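Questions about sharing a broodmare at Variscombe

What is a broodmare share?
You buy a part of one mare and you receive the same part of the money when her foals are sold. We have now 3 mares in the scheme: Tadow, Matsuda and an unraced filly by a German sire who has no name yet. Each mare is divided into 20 parts.

How much does it cost each month?
One part costs 620 pounds to buy and then about 421 pounds each year for keep. The keep includes grass, hay, the blacksmith and normal visits of the vet. The stud fee is paid separately, and we write to you before we choose the stallion.

Can I vote on the stallion?
Yes. We send a list with 2 names and our opinion on both. If the votes are equal, the stud manager, Tsutomu Tsuchiya, decides. He looks first at the conformation of the mare and only after that at fashion.

When is the foal sold?
Most of our foals go to the November sale. A small or late foal stays with us and is sold as a yearling. This means one more year of keep, so please think about this before you buy.
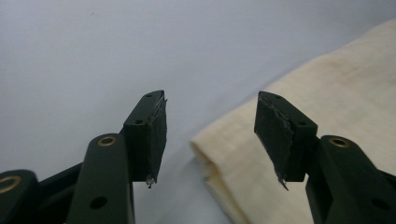

Folded cream cloth on a pale surface.

What happens if the mare is not in foal?
You still pay the keep. For most stallions we use, the stud fee is due only if the mare is in foal on 1 October, but the conditions are different at every stud and we send you a copy.

Is my part insured?
The mare is insured for death only. Insurance for an unborn foal is possible, but it is expensive and the owners must all agree.

May I visit?
Of course, but please telephone first. From January until the end of May the mornings are not possible – the mares are foaling and the staff have been awake at night.

Where is Matsuda now?
She is boarding at Flidovberg until she is weaned from her colt. The keep is the same for her owners.

Can I sell my part?
Yes, first to the other owners of the same mare and then to anybody. We ask for notice in writing.

Last changed 5 October 2022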